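4.2 Contact at the working level

The agreement signed at Cevholm did not settle the border question. What it did was set up a joint office with staff from both governments, a telephone line between the two district commands, and a schedule of meetings on water, roads and the return of remains. Our interest is in what happened to these channels once the political talks stopped.

We coded 235 messages passed through the office in its first period of operation. Most were short and dealt with one matter, such as a stray herd or a notice of road repair near the Grallon crossing. Only 40 concerned military activity, and these were answered more slowly than the rest.

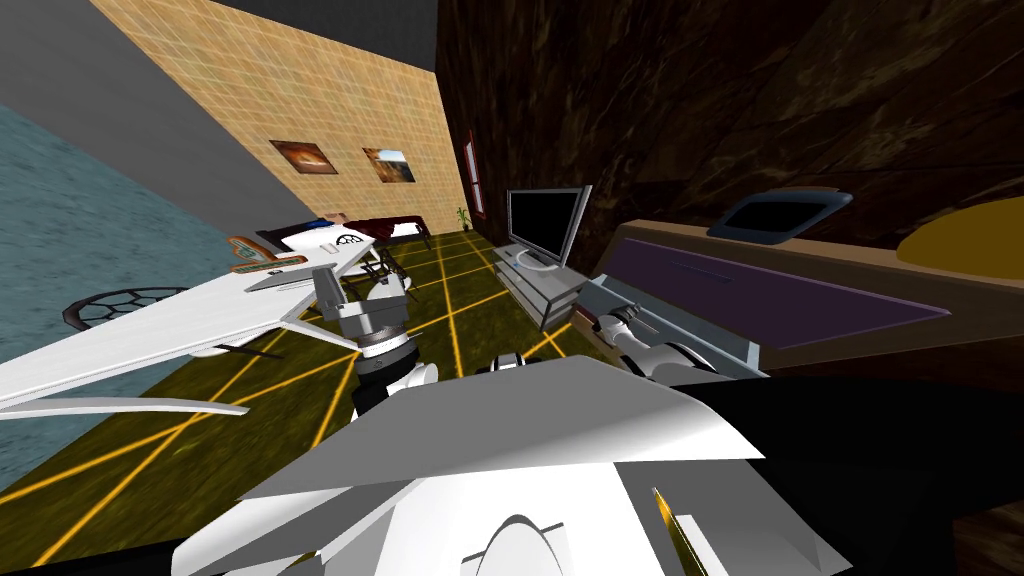 Figure 3. Simulated room with two white robot arms.

The slow replies have usually been read as a sign of bad faith. The records suggest a simpler cause. Civilian staff on the Grallon side could answer a question on roads or water on their own authority, but anything that touched the army had to go to the capital and back. A reply could take up to 106 hours. By then the patrol or exercise in question was often over, and the answer was filed without comment.

Both sides knew of the problem. The minutes of the June meeting show that the Wura delegation asked for a list of military topics that local officers could handle directly. The other side agreed in principle -- the phrase appears in both versions of the minutes -- and then asked that the list be approved by the ministers.

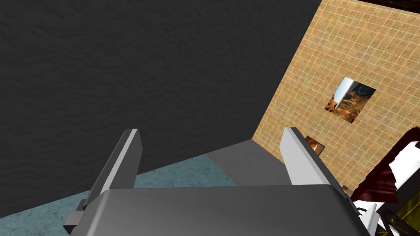
The list was never approved. In its place the two commands fell into a habit of calling ahead before moving vehicles close to the line. The calls had no legal standing and were not logged at the office, so they are missing from our count. We know of them through interviews and through two duty books kept at the Wura post.

This matters for how the closure of the office is judged. When staff were withdrawn on 2022-05-14, press accounts described a complete break in contact. The duty books show calls continuing after that date, at a lower rate and mainly on vehicle movements. Formal contact ended and a narrow kind of practical contact went on. 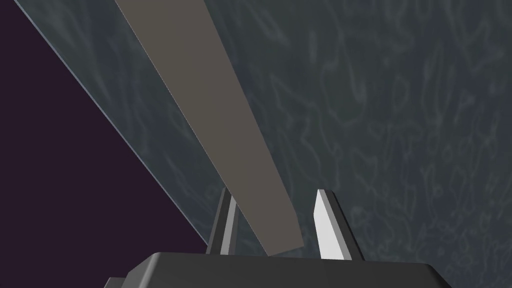
Adoración Calvo, commenting on a draft of this section, objected that calls between duty officers should not be treated as a channel at all, as either command could stop them without telling its own government. She would reserve the term for contact that some written text obliges the parties to keep up. We accept that the calls were weaker in this respect, and in the tables that follow they are listed separately from the office messages. We keep them in the analysis on the ground that the officers themselves relied on them when deciding whether to report a movement as hostile.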